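Jokau Cup

The Jokau Cup is a knockout football (soccer) competition for amateur and semi-professional clubs. It is named after the Jokau river district, where the first clubs to enter were based. The competition is played each spring and ends with a single final in the town of Prurnberg. It is separate from the league season, and results in the cup have no effect on promotion or relegation.

Format

The cup is played in four stages: a preliminary round, a main round, the semifinals and the final. Clubs from the lowest division enter in the preliminary round. Clubs from the two higher divisions join in the main round, with the draw made in March.

All ties are decided in one match. The club from the lower division plays at home. If both clubs are from the same division, the first club drawn has home advantage. A match that is level after 90 minutes goes to extra time of two 15-minute periods, and then to a penalty shootout if needed. Before the rules were revised, drawn matches in the early rounds were replayed at the ground of the visiting club. Replays were dropped because they often clashed with league fixtures.

The semifinals are played on neutral grounds when one is free. If no neutral ground can be found, the home club is picked by lot.

Squads and eligibility

Each club registers its squad before its first match. A player may appear for only one club in the same edition of the cup, even if he changes clubs during the season. Players on loan may take part only with written permission from the parent club. Up to 3 substitutes could be used in a match under the original rules. The limit was later raised, and an extra substitute is now allowed if the match goes to extra time.

A player who receives yellow cards in two separate ties misses the next one. Cards are wiped after the semifinals, so a player can miss the final only if he is sent off in the semifinal or is serving a longer ban. Bans that are not completed carry over to the next edition.

Final

The final is held at the Türkmen Ground in Prurnberg, on the east side of the town. The ground has a covered main stand, an open terrace opposite and grass banks behind both goals. Its capacity for cup matches is 4,000. Visiting supporters use the north gate, while season ticket holders and club guests enter from the main road. The pitch was relaid after a run of wet springs, and one final had to be moved to a smaller ground while the work was done.

Kickoff is in the late afternoon. A youth match between two district teams is usually played on the same pitch earlier in the day. The winning captain receives the trophy on the field, and both teams are given medals.

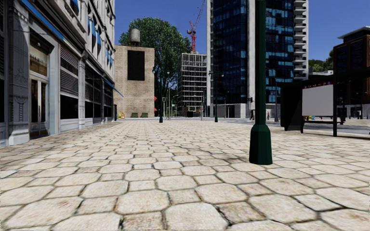 A paved plaza with a lamp post and an ornate building

Trophy

The current trophy is a two-handled silver cup on a black base. The names of the winning clubs are engraved on bands around the base, and a new band is added whenever the last one is full. The winners keep the cup until the following March, when it is returned for the draw. A smaller copy is theirs to keep.

The first trophy was a wooden shield. It was withdrawn when there was no room left for more names and is now kept in the clubhouse at the Türkmen Ground.

Clubs

Nudetti is the most successful club in the competition, with 10 appearances in the final. Its main rival is Prurnberg Town, which has the shortest trip to the final but has lost there more often than it has won. Matches between the two are known locally as the "bridge game," after the road bridge between their grounds.

Clubs from the lowest division have reached the semifinals several times. None has won the cup.

Prize money and tickets

Gate receipts in the main round are split equally between the two clubs after the referee and ground costs have been paid. In the final, a share is also set aside for youth teams in the district. Each finalist receives the same number of tickets, and the rest go on public sale. A club must return its unsold tickets one week before the match.

Records

Attendance figures are available only for the final. Nudetti holds the record for the most goals by one club in all rounds, having passed 100 during a main round win away from home. No player has scored more than 3 goals in a final.

See also

List of Jokau Cup finals
Nudetti
Prurnberg Town
Türkmen Ground

This page was last edited on 2021-06-09.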